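4.2 Do school ride groups change how children travel?

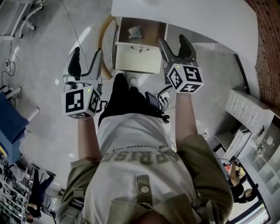 Figure 3.

Trí Hoàng, lecturer in transport studies

The Clasenton ride group is often cited as proof that a weekly escorted ride gets children cycling on other days too. Our data give weak support for this. Of the 916 families sent the November survey, 78 returned both parts, and those who did were mostly families who already owned bikes. Eberhard reads the higher weekday counts at the Lulavbridge crossing as a lasting shift. We doubt it. The crossing was resurfaced in the same term, and the counter was moved to the downhill side, where it also picks up adult commuters.

Among the 78, 28 parents reported at least one extra ride to school per week. When we asked for travel diaries, only 15 of those parents could show it. Self-report is a poor guide here, as parents know which answer the organizers hope for.

The Umali group had no diary stage at all, so its results are left out of Table 2. We would want a full school year of counts, with the counter left in one place, before advising other towns to pay for marshals.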